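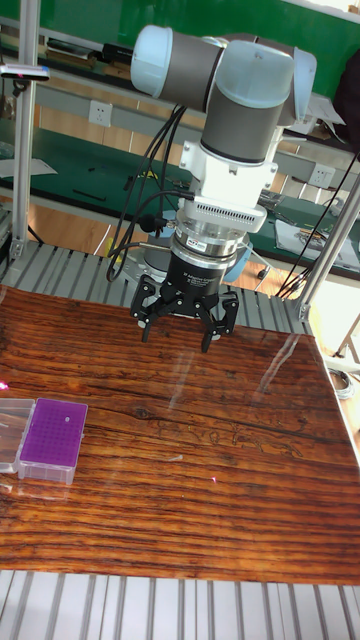 4 Teaching poses and running the rack approach

This section covers the set-up of the motion planner in Bitum for approaching a tip rack on the table. It assumes that the arm driver, the gripper driver and the force-torque node have been installed as set out in section 3, and that the emergency stop has been tested.

Two people are needed for the first run: one at the console, one at the stop button.

4.1 Loading the cell model

1. Start the planner from the console and open the workspace file for your cell. The default is skuvico_cell.yaml.
2. Check that the model contains the tabletop, the platforms at the front and rear edges, the upright post and the diagonal strut. If the strut is missing, the planner will offer elbow-out solutions that pass straight through it.
3. Set table_clearance to 47 mm. The value applies to free motion only and is overridden during the final approach.
4. Save and reload the file. Changes are not picked up while the planner is running.

Note: Cables are not part of the collision model. Keep joint 6 inside the soft limits given in the workspace file, and leave enough slack at the wrist for the full range between them.

4.2 Zeroing the force-torque sensor

1. Move the arm to any pose where the fingers hang clear of the table.
2. Wait until the reading settles.
3. Select Tools > Sensor > Zero. The status field changes from RAW to COMP.
4. Repeat after any change of fingers, adapter or cable routing.

CAUTION: Do not zero the sensor while a finger is touching the table or a rack. The offset is stored and will hide a real contact of the same size later on.

4.3 Teaching the hover pose

The hover pose is the start point for every approach. It should be low enough to keep the last move short, and clear of the boxes on the table.

1. Set the arm to freedrive and bring the gripper over the wood, to one side of the boxes.
2. Turn the wrist until the tool axis is vertical. The tilt readout must show less than 2 degrees.
3. Leave the fingers part open. A fully open hand needs more room at the sides than the planner reserves.
4. Press Store and name the pose hover_a.
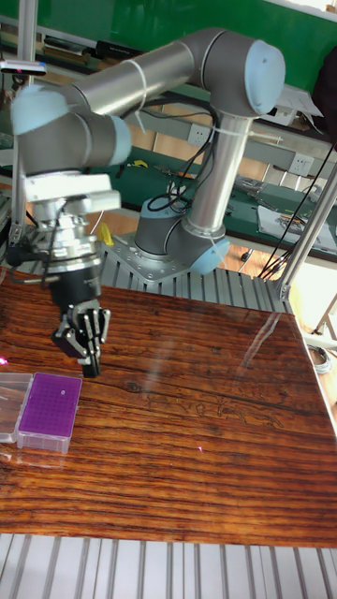

Figure 4-1. Gripper above the tabletop, fingers slightly open, to the right of the boxes.

5. Leave freedrive and command a move to hover_a from the home pose. Check that the elbow stays up throughout.

Note: If the planner returns error 806 (no path within time limit), the stored pose is usually too near a joint limit. Teach it again with the elbow higher. Raising the time limit seldom helps.

4.4 Setting up rack detection

1. Select the rack type in the perception panel. For racks with a coloured top plate, use the grid model. For clear boxes, use the outline model.
2. Draw the search region so that it takes in the whole rack and a margin of bare table.
3. Turn on glare masking. Polished surfaces reflect window light, and bright streaks can be returned as false edges.
4. Run Detect three times without moving the rack. The reported centres should agree to within 3 mm.

A clear box placed hard against the target rack can pull the outline to one side. The grid model is less affected, as it fits the hole pattern and ignores the outer walls.

4.5 Running the approach

1. Set the speed override to its lowest step.
2. Select Plan. Inspect the path in the viewer before going further.
3. Select Execute and keep a hand on the stop button.
4. The arm moves from hover_a to the pre-contact pose above the detected rack, then hands over to the force controller. The log line is HANDOVER OK. 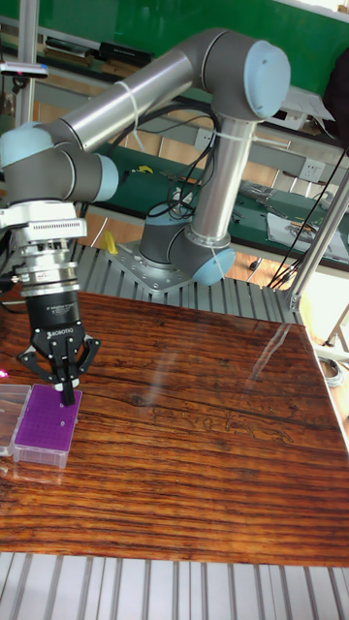 Figure 4-2. Gripper at the purple rack, central finger pointing down.

5. Compare the tool position in the viewer with the real one. If they differ, stop the run and repeat 4.4.
6. Select Retract. The arm goes back along the same line before any sideways motion is allowed.

CAUTION: Never skip Retract by loading a new plan. The planner does not know that the fingers may be down among the holes.

4.6 Log files

Each run writes one log folder. Folders over 47 days old are removed at start-up unless keep_logs is set. Send the complete folder with any fault report.

Section revised 25/07/2022, T. Bondarchuk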